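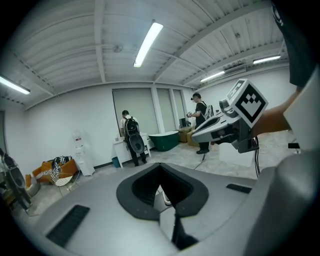
Home | Opinion | Health | Contact

June — Staff column

Dental offices should post their prices. I called 7 in Clovard last month and two would give me a number for a crown. The rest wanted me in the chair first. Any tool held in a bare hand, like the light grey and black one here, has a price a buyer can look up. A filling should too. Keron Dental lists a cleaning at $112 on its front door, and patients still come. Others can do the same.

13 comments | 20 shares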